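Home | Threads | Topics | Saved

Pavithra Pai
January 12, 2022

1/ ok so I swapped my work laptop for the Deltow over the holidays. 3 weeks in. quick notes, typing between calls

2/ keyboard: great. real travel, no mush. arrow keys still tiny, why do they all do this

3/ ports!! two on the left, one on the right, plus an actual headphone jack. my Rullier dock works but only after a firmware update that took 23 minutes and one restart I didnt ask for

4/ battery. box says 12 hours. I get a full workday if I keep the screen dim and stay off video. Monday had four calls and it was dead by 2

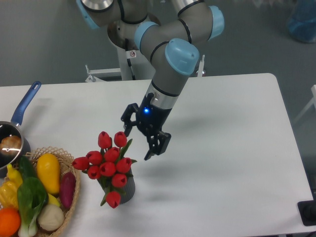 5/ fan noise. quiet in email, loud in spreadsheets. Indira Gowda asked on a call if I was vacumming

6/ weight is fine. charger is not. its a brick, and the cord is stiff enough to knock over a coffee (ask me how I know)

7/ would I buy it again? probly, on sale. the old Olel goes to my sister, hinge and all. she's been asking since September

8/ gotta run, webcam stuff tomorrow. it's bad

3941 views

Contact | © 2022 Trindade Threads | Back to top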